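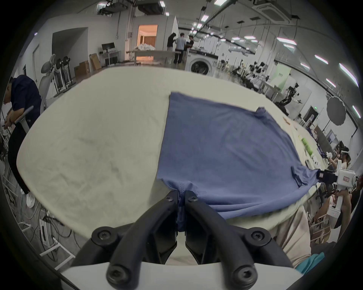

The Weight Below: How Stacked Cakes Survive the Drive

A four-tier wedding cake finished in buttercream can weigh as much as a large dog, and it is usually built in one building and eaten in another. The forces it meets in between are modest by engineering standards. The material resisting them is sponge, fat and sugar, with a compressive strength that varies with the temperature of the van.

Bakers who deliver stacked cakes regularly tend to settle on a support method early and keep it. Fewer have compared methods side by side. The Fraser kitchen, a wholesale bakery that supplies venues along a winding stretch of valley road, has kept delivery records for 127 tiered cakes, and those records are the basis for much of what follows.

What the dowels do

The usual misconception is that dowels hold a cake together. Their job is vertical. Each tier sits on its own board, and the board sits on dowels cut to the exact height of the tier beneath. When the lengths are right, the sponge below carries nothing except its own icing. When one dowel is 2 mm short, the board rocks, the load shifts to the remaining dowels and the tier begins to lean.

Cutting all the dowels for a tier to one length is therefore more important than cutting them to the height of the cake at each insertion point. A buttercream surface is rarely level. Measure at the highest point, cut the full set to that measurement, and fill any gap under the board with icing after stacking.

The Fraser kitchen uses four dowels under a 15 cm tier and nine under anything of 25 cm or more. The outer ring is set 2 cm inside the footprint of the upper board. Plastic tube is preferred to timber on the larger tiers. A tube takes a core of cake with it on the way in, where a solid rod of the same diameter displaces the crumb sideways and can bulge the wall of a soft sponge.

Lateral load

Vertical support does nothing for a cake that is braking at a roundabout. Sideways movement between tiers is resisted by friction, by the grip of chilled icing and, in most commercial work, by a central rod.

Two rod systems appear in the delivery records. The Omach is a threaded steel rod bolted through the base drum, with each board locked down by a nut and washer. The Stastar is a push-fit food-grade tube in sections, one per tier, joined by a tapered collar. The Omach is the more rigid of the two. It also requires every board to be drilled on centre before baking day, and a hole 3 mm off will show as a visible step in the finished stack.

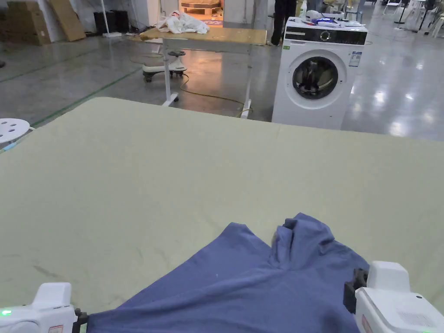

The Stastar tolerates more error, and the sections allow a cake to travel in two boxes and be joined at the venue. Its weak point is the collar. On tall, narrow cakes the joints allow a small sway at the top tier, enough to open a hairline crack in fondant. In buttercream the same sway leaves no mark.

For deliveries under half an hour on sealed road, the records show little to separate them. On longer trips, and on anything with gravel at the end of it, the kitchen specifies the Omach.

Temperature

Butter is the structural variable that most bakers can control and many neglect. An all-butter icing is firm at fridge temperature, workable in the high teens and close to useless as a bonding layer by the mid-twenties. A cake that leaves the coolroom fully chilled has a period in which the tiers behave as a single block. Everything about the delivery should fit inside that period.

The kitchen chills finished cakes overnight, uncovered for the first hour so that the surface dries, then boxed. The van is cooled before loading. Cakes travel on the floor of the load area, which is the flattest and lowest surface in the vehicle, on a sheet of closed-cell foam. Seats are not used. Even a level-looking seat slopes towards the backrest, and the cushion amplifies every bump.

Condensation is the cost of this approach. Fondant taken from a coolroom into humid air will turn tacky and shiny, and dark colours may streak. Leaving the box closed until the cake has warmed a little allows most of the moisture to form on the cardboard.

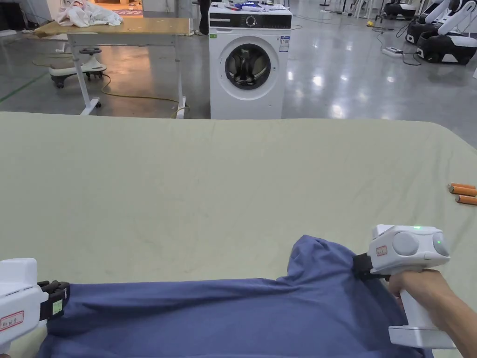 Density and choice of sponge

Support systems are often blamed for failures that begin in the recipe. A chiffon or a light genoise compresses under its own filling when cut into tall layers, and no arrangement of dowels will prevent a bulge at the waterline of each layer. Mud cake and a well-made butter cake will stand to a height of 15 cm without complaint.

Where the client wants a light sponge, the practical answer is an internal board. A 20 cm tall tier becomes two 10 cm tiers, separately dowelled and iced as one. The cutting staff at the venue must be told that the board is there.

Fillings deserve the same scrutiny. Curd and fruit compote act as a lubricant. A stiff buttercream dam piped 1 cm in from the edge will contain them, and the filling should sit slightly below the top of the dam.

Boards and drums

The base drum should not flex when lifted from opposite sides. Standard foil-covered drums of 12 mm are adequate for two tiers. Above that, the kitchen glues two together or moves to sealed plywood with short feet, which leave room for fingers underneath. Wutden, a board supplier used for the larger orders, cuts these with a pilot hole already on centre.

Boards between tiers should match the diameter of the cake before icing. An oversized board leaves a ledge that cannot be hidden, and an undersized one lets the edge of the sponge droop over the dowels.

At the venue

Check the table before the cake comes out of the van. A spirit level across both axes takes less than a minute, and a slope can be corrected with card under the table legs. Trestles with a central hinge should be avoided for anything above three tiers.

Carry a repair kit: spare dowels, side cutters, an offset palette knife, a small tub of the same batch of buttercream and a piping bag fitted with the border nozzle. Most transport damage occurs at the join between tiers and can be covered by repiping the border. The remaining rod height is trimmed or capped last, after the top decoration has been test-fitted.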